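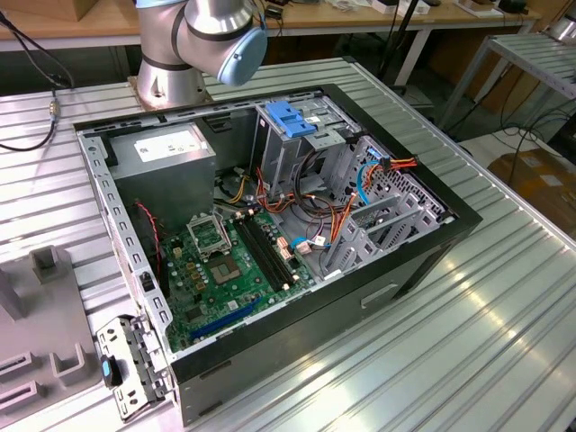 I have had the old Gakero tower in the house for longer than any sofa. It came from my cousin's office in March of a year I can't pin down, did the accounts for a while, and then spent most of its life under a desk holding up a box of printer paper. Last month it started switching itself off, so I decided it was time to open it up properly.

Getting the side panel off is easy on these. Lay the tower down, slide the catch, lift. I wish the newer Brekov I use for work was as simple, because that one needs a screwdriver and a lot of patience.

The inside is laid out sensibly enough. The power supply has one corner to itself, the drives have their own metal cage with a blue plastic handle, and the board takes up most of what's left. The cables are another matter. The orange, yellow, red and black power wires all travel together towards the drive bays, and the blue SATA leads go wherever they please. I took a photo on my phone before unplugging anything and then wrote labels on masking tape as well. I've been caught out before.

The processor is the bit I was nervous about. You lift the metal bracket and the chip should come straight up. If it doesn't, stop and look again — don't pull. I keep mine in an old mint tin lined with an anti-static bag.

My plan is to swap the power supply first. Macarena Villalba at the repair café thinks that's the likely culprit, and she found me a second-hand Pultico for 17 pounds. If it still cuts out after that, I'll keep the drives and the memory and take the case to the recycling centre. I did look at new machines, but the one I liked was 611 pounds and I only want something to store scans of the family letters.

Jobs left: buy thermal paste, find the short screws, and get the dust out of the fan, which I've put off twice now.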